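ok thread. been meaning to write up the Pindis yard job for weeks and keep getting pulled onto other stuff so doing it now before the 4pm call

short version: used van dealer, big lot on the edge of Bristutthorpe, told a new link road is going straight through the back third of the site. we were hired to work out if the business could keep running on whats left. Not if it could survive on paper. If it could run on a wet morning in December with two transporters blocking the gate

up to 400 vehicles on site when we started. every one of them has to come in, get washed, get inspected, get fixed, get photographed, get parked, get sold, get out. one entrance. ONE

first thing I did was stand at the gate with a clipboard. very high tech. Gijs Bosman had a traffic model running before I even had my boots on and the model was lovely and it had the transporters turning left, which they can't, there's a substation

so. fix the model. lose half a day. fine

the highways side's consultant (Desmet) had drawn the replacement land as a nice rectangle the same area as the strip being taken. same square footage = same value, job done, next. except the replacement land is on the other side of a ditch and 3 meters lower

you can't prep a van on one side of a ditch and sell it on the other without a ramp. And a ramp eats parking. And then your rectangle is a smaller rectangle. we drew it like nine ways

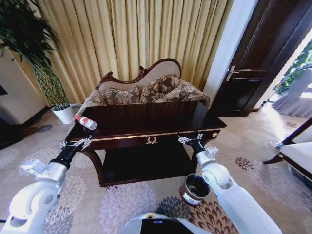 what moved things along was walking one van through the whole yard start to finish. picked a white panel van, stuck a number on the windshield, followed it. it got moved 14 times before it was ready for sale. fourteen!! some of those moves were just to get at the van behind it

Hilde Van Wijk runs prep there and she knew this already, had been saying it for years apparently. She had her own sketch of the yard taped inside a cupboard door. it was better than ours. we scanned it and started over from that

her version: stop parking by make. park by stage. dirty stuff along the fence, stuff waiting on parts next to the parts store, finished stuff up front where customers can walk around it. feels obvious written down. sales hated it for about a week because they couldn't find anything

the other thing in her sketch was a second gate for transporters only, onto the service lane. owners had assumed the council would say no. no one had asked the council. we asked. council said send a drawing

sent a drawing. they wanted a swept path for the longest transporter. sent that. they wanted the gate set back so a truck can wait off the lane while someone unlocks it. reasonable. set back, redrawn, sent again

with both changes the yard needs 300 spaces at any one time to sell the same number of vans. because they aren't sitting around waiting to be un-boxed-in. so the land take still hurts but it's a hurt you can plan around — before it was basically a closure notice

on compensation, since a few people have DMed: can't talk numbers, it's still going. what I can say is the claim got a lot stronger once we had the actual sequence of moves written down, per vehicle, with times. "we'll be disrupted" gets you nowhere. a log of over a month of vehicle moves gets you a meeting

that log was 1000 rows and yes it was typed up by hand from paper sheets, and yes I did a lot of it, and yes there are coffee rings on page one. software for this exists (they'd been sold a stock system called Potiron that tracks where everything is) but it only knows a van has moved if somebody tells it. guys outside in gloves in the rain are not telling it

we did get Potiron going properly in the end. scanner by the wash bay, scanner at the front row, thats it, two points. don't ask people to scan more than that they won't

stuff I'd do differently: talk to prep before talking to the owners. measure the levels myself on day one, the survey we were handed was old and missed the bank by the ditch completly. get the substation on every drawing in big red letters

also would have asked about the power supply sooner. more electric vans coming through, they want chargers in the new front row, and guess what has no spare capacity until the upgrade gets done. separate thread maybe

where it's at now: gate approved with conditions, ditch crossing still being argued over (culvert vs short bridge, we want the culvert), back strip handed over in two phases instead of all at once so they can keep trading while the ramp goes in

ok call is starting. if you're a dealer with a road scheme coming at you, start the log now, paper is fine, reply with questions and I'll get to them tonight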